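Search the site Go

Budgeting for the second arm: what I got wrong, and the spreadsheet we use now
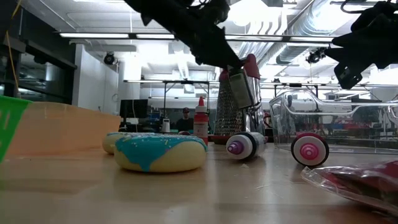
Odette Royer wrote back to the June newsletter to say that the arm is the cheap part, and that anyone who budgets from the arm price backward is going to be sending awkward emails by the end of the quarter. Her rule is to price a full year of running the bench before asking anybody for a quote, and to leave the arm line blank until everything else is filled in.

Well, Odette, I wish I'd had that note a year ago! I did it exactly the wrong way around, and since several of you have asked how we plan our purchases for the tabletop work (the grasping and sorting stuff we do at Horkuvside, mostly kitchen things and toys), I figured I'd put the whole sorry budget in one place.

So. When we went from one arm to two, I had a quote from Strachan for the arm, a quote from Murkum for the gripper, and a line that said "misc." You can guess which of the three got us into trouble. I'd put $100 in misc. One hundred dollars! For a whole year of props, fasteners, cables and bins. I think I was picturing a trip to the dollar store and a roll of tape.

What we spent on that line by the end of the year was $2,631. I went back through the receipts last week with a big mug of coffee and sorted them, and $1,361 of it was spare parts for the grippers, mostly fingertip pads and the little screws that hold the plates on. The rest was cables, shelving hardware, and the objects themselves, plus one rush shipping charge that I'm still mad about.

Let me talk about the objects for a minute because people always skip them. We want a mix on the table: hard things, squashy things, shiny things, see-through things. A steel box grater is a great buy. It's tall, it throws light all over the place, it has a handle on top, and it costs next to nothing. Toy donuts are good too (big ones, with icing in a color you can spot from across the room). Squeeze bottles, glue bottles, anything with a cone-shaped cap. Clear plastic containers are a pain for any camera and so you should own a few. Bags are a pain for everybody and you should own a few of those as well.

My mistake was buying one of each. If a lid cracks or a cap goes missing and you can't get that same model anymore, you've changed your test setup in the middle of a run and now you have to write a note about it in every log. These days we buy everything in threes and put the extras in a labeled box, and the box has its own line in the budget. It's called "box." I'm not proud of the name but everyone knows what it means.

Next, the gripper question, which took up more of my fall than I'd like to admit. We looked at the Amico two-finger model and the Murkum with more joints in the fingers. The Amico was simpler and would've been fine for blocks and boxes. For a grater handle or a skinny bottle neck I wanted something that could close around the shape a bit more, so we went with the Murkum for both sides. Eilidh Sutherland argued hard for mixing them, one of each, so we could compare. She had a good case! In the end the spares decided it. Two matching grippers means one drawer of parts, and one drawer of parts is a thing I can keep track of. If your bench has more storage and a more patient person running it, go with Eilidh's plan.

Lead times deserve a line of their own, and I mean a real column in the spreadsheet with a number of weeks in it. Strachan quoted us 7 weeks for the arm and hit it, bless them. The mounting plate was a separate order from a separate warehouse, and I hadn't noticed, so the arm sat in its crate while I refreshed a tracking page. Ask every supplier "what do I need from somebody else before this moves?" and write down the answer word for word.

A few more lines that are in the sheet now and weren't before:

Space. You need room for both arms to swing without meeting, plus room for a person to get in and reset the table. We measured the first part only.

Lighting. Our overhead lights were already there so I gave them a zero. Then the shiny stuff went on the table and we had a long talk about glare. Put in something for lamps or diffusers even if you end up not spending it.

Reset time. This one is people money. Somebody has to put the donuts back, stand the grater up, untangle the bag, over and over, all afternoon. I had it down as free. It's the biggest number in the new sheet by a mile.

Training for whoever is on the controls. We budget two full days per new person before we count any of their runs, and I'd go to three if I could get away with it.

The service plan. I said no to it the first year and yes to it the second, and I sleep better. Read the part about wrist joints very carefully, as ours left them out until we asked.

For next year I'm holding off on a third arm. There's money for it if I squeeze, but I'd much prefer to fix the cable runs and get proper shelves for the bins, and then see where we are in June. Eilidh thinks I'm being a chicken. She may be right, and she's welcome to write the next newsletter and say so (please do, Eilidh, I could use the week off).

If you'd like a copy of the spreadsheet with our prices taken out, reply to this email and I'll send it along. It's ugly, and there's a tab called "old old" that you should ignore, but the formulas work. And if you've found a supplier for fingertip pads who'll ship small orders without a giant handling fee, please, please tell me who they are.

Contact us | Copyright 2022 Horkuvside Bench Notes | Back to top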